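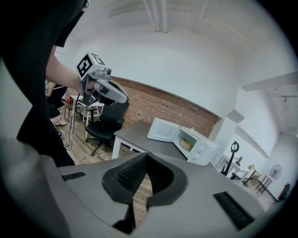
Second gripper with marker cube on top, seen from the wrist camera of the first. Microwave task, door open.

Marker cube pose flips when the cube is near the edge of the fisheye

Posted in: Perception and Calibration

kelvin_offset
2025-04-10

We run a two-handed setup with hand-held grippers, one wrist camera each, very wide lens. Each gripper carries a printed cube with square fiducials on its faces. The primary trajectory for each hand comes from visual-inertial SLAM on its own camera. The cube is used for the relative pose between the hands: camera A sees cube B, camera B sees cube A, and the two estimates are fused when both exist.

The view at the top of the thread is from camera A. The cube is on the left side of the view, well away from the optical center. In that region I get orientation flips. Position is usable. Rotation jumps between two solutions, sometimes on consecutive frames, then settles, then jumps again. Near the center of the view it does not happen.

Pipeline:
detect markers on the raw fisheye image
undistort the corner points only (equidistant model, four coefficients)
PnP per marker, IPPE solver, keep the solution with lower reprojection error
average over visible faces

Calibration residual is 0.36 px over 549 board views. I do not believe calibration is the problem, but I am open to being shown otherwise.

Code is a fork of the Fallum tracker with the filter stage removed.

tarn_loop

Drop the per-marker PnP. A single planar square has a two-fold ambiguity, and reprojection error does not separate the two solutions when the marker is small or close to fronto-parallel. You have a cube. Put the corners of all visible faces into one solve with the cube geometry as the object model. Two non-coplanar faces are enough to remove the ambiguity in nearly all poses.

Averaging the rotations after the fact is the worst option, because one flipped face pulls the mean to an orientation that neither face supports.

kelvin_offset

Understood on the averaging. The joint solve was in the original Fallum code and I took it out because our cubes are not accurate. Printed shell, paper markers glued on. Measured face-to-face angle error is up to 1.5 degrees on the worst cube. The joint solve gave a constant bias which the policy then learned.

tarn_loop

Then calibrate the cube. Wave it in front of a fixed camera, bundle adjust the marker corners with one face as the reference, save a file per cube. It is a one-time job per gripper. A constant bias is a calibration item. Flips are not, and you have traded the first for the second.

m_vasker

I disagree that calibration is off the table. How are the 549 board views distributed? A mean residual says nothing about the outer third of the image if the board was held in the middle for most of the session. With a lens this wide the brick wall in your picture bends a lot at the top, and that is where four coefficients tend to run out. Plot residual against radius before touching the solver.

kelvin_offset

Plotted. Out to 60 percent of image radius the residual is flat at 0.3 px. Past that it climbs, and at 85 percent it is 1.4 px. Only 36 of the views have corners in the outer ring. So m_vasker has a point and I withdraw the calibration statement.

m_vasker

1.4 px on a marker that spans perhaps 40 px at that radius is plenty to swap the order of two IPPE solutions. Recapture with the board in the corners. Tilt it as well.

tarn_loop

It will help, but it will not fix the cause. With perfect corners you still have the ambiguity at small apparent size. I had flips on a narrow lens with a 0.1 px residual.

m_vasker

At what rate?

tarn_loop

Low. One frame in 2,000 or so. Enough to ruin an episode if nothing rejects it.

m_vasker

That is a different problem from several per second. Fix the big error first, then argue about the solver.

Aminu Usman

I maintain the alignment tool at Setirix, so some bias toward filtering. We do both of the above and a third thing: use the SLAM orientation as the prior. You already have gravity from each IMU. Cube B is rigid to gripper B, so roll and pitch of the cube in the world frame are known without looking at a marker. Of the two IPPE solutions, one will agree with gravity and the other usually will not. Compute both, transform to world, take the one with the smaller tilt error.

Details that matter:
time offset between the two devices has to be below 5 ms, or the prior lags on fast wrist motion
use the raw solutions, do not let the solver discard the second
if both solutions are within 10 degrees of the prior, mark the frame as undecided and interpolate over it

The last case happens when the ambiguity axis is close to vertical. Gravity carries no information about yaw, so there the prior is of no use.

tarn_loop

Point three is my objection to the approach. It works until it does not, and it hides a geometry problem behind a threshold. The joint solve has no such blind spot.

Aminu Usman

The joint solve has one too. With a single face visible it reduces to the planar case. For a cube held level and seen face-on that is common. Microwave door tasks are bad for this, as one hand stays at the handle and points the same way for a long time.

shabnam_t

Also check detection. Corner refinement on a raw fisheye image assumes straight edges over the window. Near the rim they are curved, and a window of 5 px half-width already pulls the corner inward. We cut a local pinhole patch around each detection, refine there, then map back. It costs little. At Trisora we also drop the four-coefficient model past 80 percent radius and use a spline model, but I would do the patch first.

(Shabnam Talpur, for those who know me from the Espiritu mailing list.)

kelvin_offset

Local patch implemented. Old calibration otherwise unchanged. Flips on the test episode went from 212 frames to 97.

Adding the gravity check on top: 11 frames, nine of them marked undecided. Time offset between the devices measures 3 ms after audio sync, so I am inside the limit given above.

tarn_loop

And the joint solve?

kelvin_offset

Cube calibration is running now on both grippers. The joint solve goes back in when I have the per-cube files, with the gravity check kept for frames where one face is visible. Board recapture is after that, so the effects can be separated.

m_vasker

Wrong order. If the outer ring is bad, the bundle adjustment for the cube will absorb lens error into the cube geometry. Recapture the board first.

kelvin_offset

The cube recordings were made with the cube inside 50 percent radius.

m_vasker

Fine then.

shabnam_t

Post the residual plot after the recapture, with the same axis limits as the first one. And please say which spline knots you use if you go that way; the default spacing in the Fallum fork is too coarse past 80 percent.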